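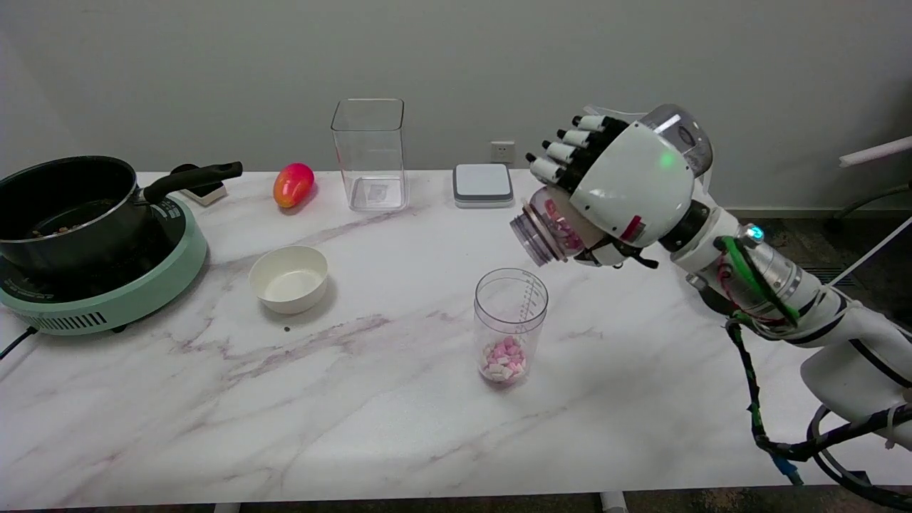

Pink and white marshmallows in a clear plastic container.

Toàn Kiều starts work at 5 in the morning, before the heat gets into the building. By the time Kilo opens its door to customers, the sugar for the day has been boiled, the trays are full and the floor has been mopped twice. The shop sells candy by weight and takes up 400 square feet at the end of a row of stores in Kadoden, between a shoe repair place and a laundromat. The laundromat is a problem, and he brings it up early.

"Humidity," he says. "Every candy maker will talk to you about humidity until you leave. I picked a spot next door to a room full of dryers. The rent was good and I didn't think about it."

He bought a dehumidifier in the first week and a second one in the first summer. They run all day, and he empties the tanks into the mop bucket.

Kiều is 59. He opened Kilo after many years in commercial baking, the last of them at Khổng, a wholesale bakery that supplied rolls and sheet cakes to restaurants and school cafeterias. He ran the night shift there. The work was steady, and he says he has no complaints about how he was treated, but his knees had started to bother him and he was tired of sleeping through the day.

"My daughter was grown before I ate breakfast with her on a regular basis. I'd get home and she'd be going out. So I thought, what can I make where I go home at dinnertime?"

Candy was something he had done on the side at Khổng. The bakery put out gift boxes in December, and the person who usually made the marshmallows and caramels for them was out with a broken wrist one year. Kiều said he would try. The first caramels were too hard to sell. The marshmallows came out well enough that he kept making them after the holidays and taking them home.

"People think marshmallow is difficult. It's sugar, corn syrup, water, gelatin, and a lot of air. You cook the syrup, you pour it on the gelatin, you beat it. The beating does most of the work. If you have a good mixer and you can read a thermometer, you can make a marshmallow."

What takes longer to learn, he says, is when to stop. Beaten too little, the mixture is heavy and sinks into itself in the pan. Beaten too long, it sets up in the bowl and has to be scraped out in ropes. He goes by the sound of the mixer, which drops as the batch thickens, and by the side of the bowl, which should feel like bathwater.

His mixer is a Reltau, bought used from a pizzeria that was closing. It is older than his daughter. The guard had been removed by some earlier owner, and he paid a machine shop to make a new one before he would let anyone else use it. He has replaced the belt and had the motor looked at once. He was told then that parts were getting hard to find, and he has put a set of gears away on a shelf in the back.

"I could get a new one. I'd have to learn the sound all over again."

The shop's marshmallows come in white, pink and a toasted coconut that he makes when he has the coconut. White is vanilla. The pink ones used to be strawberry, made with a flavoring he bought by the bottle, and he was never happy with it. He tried fresh berries, which brought too much water with them, and then freeze-dried berries ground to powder, which worked. The powder alone gives a pale color, so he adds a few drops of beet juice.

"Kids don't care what makes it pink. Their parents ask. I like having an answer."

He is less flexible about the coating. Each piece is cut from a slab with an oiled knife and tossed in a mix of cornstarch and powdered sugar, and the tossing is done by hand in a wide sieve so the extra falls through. He has seen shops leave the extra on, and he understands why, with a coating that cheap and candy sold by the pound. He still thinks a customer should be able to eat a marshmallow in a black shirt.

Selling by weight was his plan from the beginning, and it is where the name came from. At his grandmother's market stall everything was weighed, and he remembers her adding one more piece after the scale had settled. He does the same for children and for anyone who has waited in line. The scale on the counter reads in pounds and ounces, as state inspectors expect, and customers point out the mismatch with the name a few times a month.

"I tell them 'Pound' was a bad name for a candy store. It sounds like where you pick up a dog."

Marshmallows are a strange thing to sell by weight, he admits. They are mostly air, so a bag that looks generous costs very little, and a bag of caramels the same size costs several times as much. Some customers feel they have been overcharged on the caramels. He has thought about pricing by the piece and decided against it, mainly to avoid relabeling every jar.

Caramels are now his best seller all the same. He threw out a lot of them getting there. The recipe he uses is cooked slower than most, in a copper pot, with cream that has been warmed first so it doesn't seize the sugar. He makes one batch plain and one with salt. He does not make one with chili, though he is asked for it, and he does not coat anything in chocolate between May and the end of summer.

"I tried. I had a window display of chocolate turtles and the sun came around the corner of the bank. That was a whole morning of work on a tray, flat."

He buys sugar in 30-pound boxes now, after years of larger sacks at the bakery. They cost more for the same amount of sugar. He can lift them without help, and he has stopped feeling bad about the difference. Most of his other choices about the shop have gone the same way. The sink was raised a few inches. The heaviest pans are stored at waist height. There is a stool behind the register, and he sits on it.

He has one part-time employee, a student who works the counter after school and is learning to wrap. Wrapping is slow. Each caramel gets a square of waxed paper, rolled and twisted at both ends, and he prefers that both twists go the same direction. Machines for this exist, and he has looked at a few. The smallest one he found would have taken up the space where the cooling table stands.

Asked what he would tell someone thinking about opening a candy shop, he talks mostly about the lease. He would read the part about ventilation more carefully. He would ask who pays if the water heater fails, a question he learned to ask by paying for a water heater. He would visit at several times of day and stand on the sidewalk to see who walks past. In Kadoden the foot traffic comes from the bus stop, and it comes in the late afternoon, so his early opening hours in the first year were mostly wasted. He now opens at eleven.

"Before that I'd be standing there with the lights on and the door propped open, and one man would come in and ask if I had coffee."

He didn't have coffee then and doesn't now. He did add hot chocolate for the cold months, sold in a paper cup with one marshmallow on top. Customers wanted the marshmallow on the side so they could choose when to put it in. He holds that it should go in right away and be left alone until the edges go soft, and he puts it in himself unless somebody stops him.

At home he keeps very little candy. His wife prefers fruit, and he says that after a day over a pot of syrup he wants soup, or something sour. He tastes every batch in the morning, before he has eaten anything else, and writes a word or two in a spiral notebook next to the date and the weather. He turns it around on the counter to show a page. Most of the entries say "fine." One says "too soft, rain." Another says only "dryers."

The next thing he wants to get right is nougat. He has been working on it after closing, a small pan at a time, and so far it either pulls out fillings or won't hold a cut. He thinks his syrup is a few degrees off and has ordered a second thermometer to check the first one. If it comes together he will put it in the jar by the register, where the lemon drops are now, and move the lemon drops down a shelf.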